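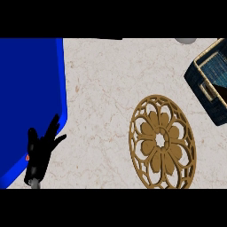 Cream marble with thin tan veins, with something blue at the left.

Stone counters: the questions I get most

I'm Nga Trịnh, and I've been cooking on, spilling on and fussing over marble for 12 years now, first in a rental on Cao Street and then in my own kitchen. I write the Palerau kitchen blog, and my inbox is mostly people panicking about lemon juice. So I put the answers in one spot!

Did I ruin my marble? There's a dull spot where a glass sat.

Probably not ruined, no. That's an etch. Anything sour (wine, tomato, vinegar, orange juice) eats a tiny bit of the polish, and you get a mark that looks like water but won't wipe off. On a honed finish you can often rub it down yourself with marble polishing powder and a damp cloth. On a shiny finish I'd try the powder on a hidden corner first and see how you feel about it.

But I sealed it. Doesn't that stop etching?

Nope, and I was so mad when I found this out. Sealer slows down stains, the stuff that soaks in like oil or coffee. Acid works on the surface, so it goes right ahead and does its thing. I still seal mine every October, mostly for the olive oil.

How do I know if it needs sealing again?

Drip a little water on it and go fold some laundry for 30 minutes. If the stone has gone darker under the drops when you come back, it's time. If the water is still sitting up in beads, leave it alone another few months.

What do you clean with every day?

Warm water, a tiny squirt of dish soap, a soft cloth, then a dry towel. I know, boring. I used to buy the Pusent stone spray and I liked the smell, but I couldn't see a difference and my cloths got streaky. Skip anything with vinegar, lemon or bleach in it, and skip scrubby powders too.

Help, there's an oil stain!

Okay, deep breath. Mix baking soda and water until it's like peanut butter, spread it over the stain, cover it with plastic wrap, tape down the edges and leave it overnight. Let it dry all the way before you scrape it off (with plastic, please, no metal). My worst one took 2 rounds — it was a whole bottle of sesame oil, so fair enough.

Are the rusty specks a problem?

Depends. Lots of marble has little flecks of iron in it, and they were there before you were born. If a speck is new, or it's getting bigger, look at what's been sitting there. A wet can or a cast iron pan left overnight will do it. I would not use a bathroom rust remover, because most of those are acid and you'll trade a speck for a crater.

Can I put a hot pan on it?

Marble handles heat better than a lot of surfaces, but a sudden blast can crack it, especially near a sink cutout or a seam. I use a trivet. My mother does not use a trivet, and we don't discuss it.

What did yours cost?

I paid $678 for a remnant slab from the Nuko yard, cutting included, and then I paid separately to have it put in. Remnants are the way to go if your kitchen is small! Ask to see the whole piece lying flat, outdoors if they'll let you, and get it wet so the veins show up.

Would you pick marble again?

Yes, for the baking side. Pie dough on cold stone is a joy and I'll never give it up. By the stove I'd go with quartzite next time, or maybe butcher block if I can talk myself into all that oiling.

My question isn't on here. Can I email you?

Sure, the address is at the bottom of the blog. Tell me what stone you have and whether it's shiny or matte, and please send a photo taken in daylight. I usually write back after dinner, once the counters are wiped down.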